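News > Arts > Exhibitions

This site uses cookies to remember your settings and count visits. Accept all | Manage choices

Tremley gallery to show Drurkholm paintings together for the first time

The municipal gallery in Tremley will open an exhibition in August devoted to the Drurkholm group, the painters who worked on the coast north of the town between the wars. It will bring together 100 paintings and drawings, most of them from private homes, and will stay open for seven weeks.

The group never had a formal name while it was active. Its members rented rooms in the fishing village of Drurkholm in the summer and went back to teaching jobs in the winter. They shared models, frames and often canvases, and several of the pictures have an earlier painting by someone else on the back. The gallery will hang two of these on stands in the middle of the room so that both sides can be looked at.

At the centre of the show is The Net Loft, a large oil of women mending nets under a low roof. It was last seen in public more than a generation ago and has been lent by the Macedo Collection, which bought it at a country sale when it was still listed as the work of an unknown hand. The gallery says the painting was given to the group after cleaning brought up a signature in the lower corner, under a layer of old varnish.

Not everyone accepts the signature. A catalogue published by the Wondau Museum leaves The Net Loft out and describes it in a footnote as a good picture by a follower. The museum has agreed to lend seven drawings to Tremley all the same, among them a chalk study of a seated woman with her arms raised. Her pose is close to that of a figure on the left of the oil, and the two works will hang side by side.
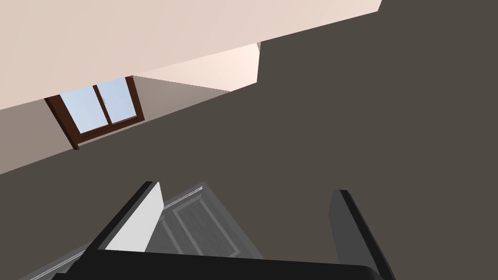 Computer-rendered interior with a brown-framed window.

The paintings are mostly small. Canvas was dear, and the group often worked on board, sacking or the lids of packing cases. Their colours were cheap ones too, with a lot of earth red and a green that has turned nearly black in places. The gallery's conservation staff have left that green alone in most of the works. Where it could be made clearer by lifting surface dirt this has been done, and a panel in the second room explains how the work was carried out.

One section is given to the winter pictures, which are less well known. These were painted in town from sketches made in the summer, and they are tighter and darker than the beach scenes that turn up on postcards. Several show the inside of the Drurkholm lodging house, with its stove, its long table and wet coats on the back of a door. The owner's account book will be in a case nearby. It shows that rent was sometimes paid in pictures – one entry puts a harbour view against three weeks' board – and that the owner sold at least a few of them on.

The account book has helped the gallery to date some of the work. A view of the slipway that had been thought late is entered in the first summer, before the new sea wall was built, and the wall is missing from the painting. The wall text has been changed to match. Four other pictures have been moved by a year or more, and the gallery says it would like to hear from owners of works that may appear in the book under other titles.

An open day for owners will be held in the education room while the show is on. Staff will look at paintings and drawings thought to come from the Drurkholm group but will not give prices. Visitors are asked to bring no more than two works each, and to send photographs ahead for anything too big to carry by hand.

A printed catalogue with colour plates will be on sale in the shop in a run of 300 copies. It includes a list of all the works known to the gallery, with a separate section for those it regards as doubtful. The Net Loft appears in the main list, with a note setting out the Wondau Museum's view.

Entry to the exhibition is free. The gallery opens at 10am and last admission is at 4.30pm. The upper room is reached by stairs or by the lift beside the cloakroom, and large bags must be left at the desk. After Tremley a smaller version of the show, without the Macedo loan, will go to Wondau – dates for that have not been announced.

Shares: 7 | Comments: 2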